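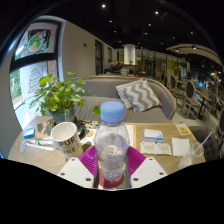

March, 9 pm

Spent the afternoon on the bottle set and I'm less convinced by Tririne than I was this morning, and I wasn't very convinced then.

The pitch for Tririne is that you feed it wrist video and it gives you back the camera path, the gripper opening and a tidy track of whatever you're holding. The path part works. I'll give it that. The café has plenty for it to hang on to, with the cushion and the ceiling lights and all that paper on the table, and the path closed up nicely on most clips. The object track is another matter. It put the bottle's centre somewhere in the sofa, then on the plant, then back on the bottle with a confidence of 90 per cent each time. I'd sooner have a tool that says it doesn't know.

Clear plastic against grey fabric is hard, fine. But it's also what people have on tables. Every demo I've seen uses a red block.

Miroslava Bondarchuk thinks the trouble is upstream. She says Pisow is cutting the clips on gripper width alone, so anything where the pads barely move gets split in the wrong spot and Tririne starts its track halfway through a grasp. She may be right. I went through 80 of the splits by hand after tea and a fair few were early. Some looked fine and the track was still rubbish, so I don't think that's the whole story, and I told her so. She said to log it. I logged it.

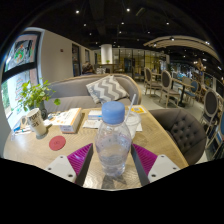
Bottle between the pads, lidded cup right behind it. Clear on clear.

The cup is the bit I keep coming back to. From low down, with the bottle in front of it, the mask flows from one into the other and the depth falls through both of them to whatever is behind. The blue cap is the only part it holds properly. I tried tracking the cap alone and hanging the rest of the bottle off it as a fixed offset, which is an ugly cheat and did better than the clever version. It'll fall over the first time someone brings a bottle with a clear cap.

Then there's the planner. Mtshali takes the tracks and is meant to learn an approach that keeps clear of the neighbours. It can only keep clear of things it's told about. In the replay it went straight through the plant, quite smoothly. The score for that run was good. I read the scoring code and collisions only count against objects with a label, and we hadn't labelled the plant. So who is that number for?

Total is 506 clips now. I'm told Grernedora wants twice that before they'll look at results again. More clips won't fix a depth map that can't see a bottle, but more clips is what goes in the plan, so more clips it is.

To do:
Re-split the set with speed as well as width.
Run version 2 of the mask with the cap as a seed point.
Label the plant. Label the cup while I'm in there.
Ask Miroslava how the confidence value is worked out – the notes just say "calibrated" and don't say against what.

Re-split is running now. Leaving it on overnight with the laptop plugged in.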